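Home | Notebook | Projects | Bench Rules | Contact

We use cookies to keep you logged in and to count visits. OK / Manage

Filed under: workshop notebook, arm build, simulation

11 March 2019

Long evening at the bench, and most of it spent sitting down for once. Simone Cavalcanti had the good chair by the window and I had the stool, which is fair, as she did the hard part last week. I want to get all of this written up before I forget which version of what I changed, so forgive the rambling (I know at least two of you read these over lunch).

The plan is still the same. We get the arm behaving in the simulator, then carry the same motion file over to the real one on the Lenton bench, and only then do we let it near anything that can break. The real arm is waiting on its Skoveck wrist adapter anyway, so the simulator has been a very pleasant place to pass the time.

I started from Simone's saved room, the one she calls Bickerstaff, and loaded the reach routine on top of it. The first go was jerky. I had left the waypoint spacing at 300 mm, which is fine for big lazy swings and awful for anything close to a tabletop. I brought it down to 35 mm for the last stretch of the approach and the whole motion settled down nicely. Simone says I could go smaller still, but the planner starts to drag and I would like to see what this setting does for us first.

For the target we picked the little brown bowl toward the back left of the round table. It's a good test, with that thin gray utensil lying right beside it and the orange toy dog over on the other side, so the fingers have to come down from above and keep their manners. I paused the run on the way in and saved the view from beyond the red door post, with the base on its big brown box and the fingers pointing down at the bowl.

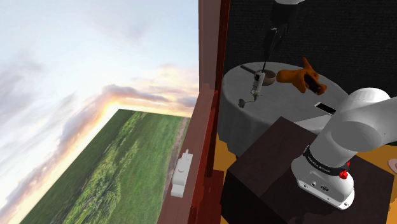
Settings as I left them

Approach speed 39 mm per second, final stretch only. Everything before that runs at 200, which looks quick on the screen and will probably feel quicker when it's a real arm and I'm standing next to it. Grip force is untouched from last time. I renamed the routine "bowl_down" and put the old one in the attic folder — please don't delete it, I may want to go crawling back.

The tablecloth is only a shape as far as the simulator cares, with no give to it at all. The real one will have some, and I'd like us to measure how much with the Budoseck gauge before we trust any height we type in. If someone knows where the gauge went, leave it in my tray with a note.

Things for next time

Try the same reach with the bowl moved nearer the phone, and see whether the elbow still has a comfortable way around. Simone would like to swap the order of the two middle waypoints, and I said yes mostly out of tiredness, but I think she's right.

Check the wrist limits against the adapter drawing. I've been using the old numbers all along.

Somebody borrowed the long hex key from the arm drawer. I'm not cross, I would just like it back before the adapter gets here.

Backed up to the shared drive, lights off, kettle unplugged.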